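Grippers at work, what changed for your crew? 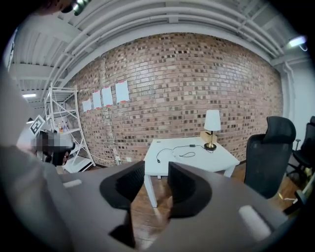 Lamp table at our place, gripper up front

hodgepicker
Posted in Shop Floor Talk, July

Ok so quick one before my break ends. Plundska (small fixtures and lighting, we pack and test returns) started having people do part of the shift with the hand grippers. You do the job holding the gripper, it gets recorded, the arms learn it later. Lamps, boxes, bottles on shelves, cables. Everybody rotates in now.

Want to hear from other places. What changed for you? Pay, pace, hours, who left, who stayed. Not looking for the big robot debate, just what happened where you work.

tapegun_63
Been thru this at Hodgate. First month was fine, kind of fun even. Then the pace numbers showed up. With your hands you do a lamp return without thinking. With the gripper you think about every single thing. Management had the same target for both. Took us till the second quarter to get that fixed.

Get the target in writing. Seriously.

mlr_nights
^ this. Also wrists. Ask about wrists.

Berenice Salinas
Trainer here, not at your company. I'll push back a little on tapegun. Where I am (Jultell, returns side) recording work gets its own rate and no pace target at all. We had 355 good runs last month and I never once told anyone to hurry up. A rushed run is a useless run, we throw it out. So if your lead is pushing speed on recording, they don't understand what they're buying.

What changed for people: less lifting, more standing in one spot. Some love it. Two of my best packers hated it and went back to the dock, no hard feelings.

tapegun_63
Good for Jultell. Most of us don't get a Berenice.

coldstart
am I the only one who thinks it's nuts to train the thing thats going to take your job?? You're teaching it to pick up a lamp. When it can pick up a lamp what do they need you for

hodgepicker
coldstart I said not the big debate lol

but yeah people say it in the break room too. Not going to pretend they dont

coldstart
it IS the debate tho. you asked what changed. what changes is the headcount, just later

Berenice Salinas
I can't promise anybody anything past this year and I don't. But cables alone. Have you watched an arm try to deal with a lamp cord? It's a mess. Cord goes one way, lamp goes the other. We still have a person on every cord job and I don't see that changing soon.

coldstart
"soon"

mlr_nights
Ledesma cut 2 spots on my shift after the arms came in. Also opened 2 on maintenance. Same number on paper. Different people tho, the ones who got cut weren't the ones who got the new jobs. Maintenance wanted a certificate and you had to do the class on your own time. That's the part I'd fight about, more than the robot itself.

hodgepicker
mlr — did they pay for the class at least?

mlr_nights
Half. After you passed.

tapegun_63
Yeah that's garbage. We got class hours on the clock but only because we asked before the arms were ordered. Once they're bolted down you have nothing to trade.

boxcut_dee
I like the gripper work. There I said it. My back was shot from the dock, and now I spend the afternoon moving stuff around a table. Slow, kinda boring, you get clumsy fingers for an hour after. Only thing I'd change is more breaks, your arm gets heavy holding it out like that. We swap every 20 min and it should be 15.

coldstart
dee I get it about the back. still say we're selling it cheap

boxcut_dee
Maybe. My back isn't cheap either

Berenice Salinas
Dee is right on the swaps. Shorter turns, and let people pick their own order of tasks if you can. Mine complain way less since we did that. And hodge, ask who gets to see the recordings. Ours can't be used for write-ups. Took some arguing — but it's in the policy now.

hodgepicker
Did not even think about the recordings. Adding that one. So far I have: target in writing, seperate rate, class on the clock, shorter turns, who sees the recordings. Meeting is at 3:30, gotta go, will post what they say

mlr_nights
wrists!!

hodgepicker
and wrists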